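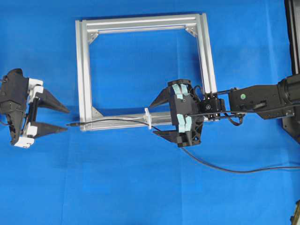 Randix Frame Shop | Bench Assembly Team

Frame Assembler, Aluminum Extrusion (2 openings)

Posted 4 May 2022
Job number: 1509
Hours: 40 per week, day shift
Location: Rarketari building, ground floor, Wong Street entrance
Reports to: Bench lead

About the job

The bench assembly team puts together frames from slotted aluminum bar. Most of what we make is square or rectangular: four bars, joined at the corners with brackets, checked for square, and passed on to the next bench. The frames become machine bases, guards, cart tops, shelving and display stands. Some orders are a single frame. Others repeat the same frame for weeks.

We are hiring two assemblers. Both positions are permanent and start as soon as the right people are available.

What you will do

Read a cut list and a simple drawing and pull the correct bars from the rack.
Check bar lengths with a tape or caliper before assembly.
Deburr cut ends by hand.
Slide nuts into the slots, place the corner brackets and tighten the screws in the order shown on the sheet.
Measure both diagonals and adjust the frame until it is within tolerance.
Wipe down finished frames and lay them on cloth so the faces do not get scratched.
Label each frame and fill in the job card.
Take apart and rework frames that come back from inspection.
Keep your bench clear and put tools back on the board at the end of the shift.

Some frames are too long for one person to turn over. You will be asked to help at other benches, and other people will help at yours.

What we need from you

Experience with hand tools. This can come from a shop, a trade class, bike repair, furniture assembly or similar work.
Able to read a tape in both inches and millimeters.
Comfortable with hex keys, a torque driver and a square.
Able to stand for most of a shift and lift up to the weight listed on the job card, with a second person for heavier frames.
Good close vision, with or without glasses. The small brackets and nuts look alike and they are not interchangeable.
Reliable attendance.

Helpful but not required

Previous work with T-slot extrusion.
Use of a chop saw or drill press. Cutting is done in a separate room and we will train you if you want to move into it later.
Basic computer use for entering job cards.

What we offer

Paid training for the first two weeks, working alongside an experienced assembler.
Health and dental plan after the trial period.
Paid holidays and sick time.
Safety glasses, gloves and an annual allowance for work shoes.
Free parking behind the building. The Ilulell bus stops at the front gate.

Pay depends on experience and will be discussed at the first interview. Overtime is offered from time to time, mostly in January when the trade show orders come in. It is voluntary and paid at time and a half.

How to apply

Send a resume or a short letter listing your last jobs and the tools you have used. Put the job number on it. You can also fill out a paper form at the front desk during office hours.

Applicants we invite in will have a short talk with the bench lead and then a bench test. For the test you will build one small square frame from a drawing, with brackets at the inside corners. Tools are provided. You may ask questions during the test. Please wear closed shoes and tie back long hair.

This posting will stay up until both openings are filled. If you applied before and were not hired, you are welcome to apply again.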